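Friction: The Force Between Surfaces
Science pages for Years 4 to 6

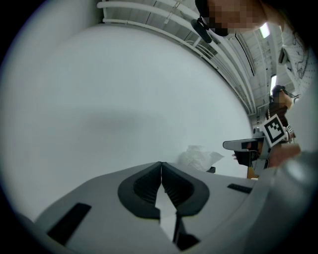 Friction is a force that acts where two surfaces touch. It acts along the surfaces and opposes sliding. The size of the force depends on what the surfaces are made of and how hard they are pressed together. Shape can matter as well, mainly when a surface is soft or when water or dirt gets in the way. Ribs are one common surface shape, and the inner faces of the two black fingers in the photo have them. Others are found on jar lids, bicycle handlebar grips and the soles of gumboots.

Static and sliding friction
Put a heavy book on a table and push it gently with one finger. It does not move. Static friction is pushing back exactly as hard as you are. Push harder and static friction increases too, up to a limit. Past that limit the book slides, and sliding friction takes over. Sliding friction is usually a little weaker than the largest static friction, so a heavy box is often harder to start moving than to keep moving.

Where friction comes from
Even a polished surface is uneven when it is magnified enough. Two solid objects touch only at their high spots. At these spots the materials stick to each other very slightly, and some spots bump or dig into others. Rubber behaves a little differently. It is soft, so it squashes into the small dips of the other surface and touches more of it. Rubber on dry concrete has high friction. Steel on ice has very low friction.

Tyres and water
Water on a road can separate a tyre from the bitumen. The grooves in the tyre give the water somewhere to go, so the rubber can reach the road. On a dry, clean track a tyre without grooves can grip very well, and some racing cars use them. In rain those tyres are changed.

Measuring friction at home
You will need a smooth board, a ruler, a small wooden block, a rubber band and some books.
Place the block at one end of the board. Raise that end slowly. Stop when the block starts to slide and measure the height of the raised end in centimetres. Write it down. Do this 4 times and work out the average.
Wrap the rubber band around the block and repeat the test. Then try it with a piece of cloth taped to the bottom of the block. Keep the board the same and start the block from the same place each time. A greater height means more static friction.

Words to know
Force: a push or a pull.
Static friction: friction between surfaces that are not sliding.
Sliding friction: friction between surfaces that are sliding.
Lubricant: a substance, such as oil, placed between surfaces to reduce friction.

Text by Branislav Tóth. Last checked 29 November 2020.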